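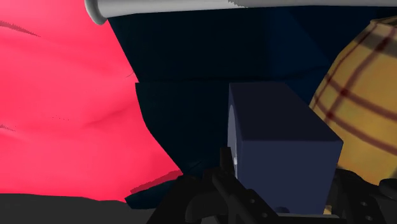

arunas_ots
Clutter like this is where I'd stop trusting a purely simulated set. Cloth in the renderer folds cleanly and the policy learns the folds. How many episodes per layout are you recording?

rtoledo
200 per layout, 1171 in total after filtering. Target is the dark blue box, the pink cloth and the plaid thing are distractors. Poses are randomized on reset. Cloth stiffness is sampled too, so the folds vary more than you'd expect.

arunas_ots
Sampled from what range? If it's the Doleo default, the spread is narrow. We widened it by hand for Brolon and the simulator blew up on every tenth reset.

rtoledo
Wider than default, with a smaller time step. Slow, but stable.

kettle_hz
Dark box against a dark navy object, black gripper in front of both. Do you randomize lighting? Our wrist view lost the box edges below a certain brightness and the grasps drifted left.

rtoledo
Lighting yes, object colors no. I wanted the low contrast pairs kept in.

kettle_hz
Keep them, but tag them. Otherwise you can't tell later which failures are contrast and which are contact.

arunas_ots
Disagree on tagging by hand. Compute it from the segmentation masks – the simulator already has them. My objection stands though: 560 of ours were real teleop episodes and those did more for cloth contact than any randomization.

rtoledo
We have 488 real ones from the Thygesen cell, none with cloth. I can mix them in and hold out the cloth layouts for eval.

kettle_hz
Hold out by layout, not by episode. Resets from the same layout are near duplicates.

rtoledo
Split is by layout already. Will post the config when the mixed run is done.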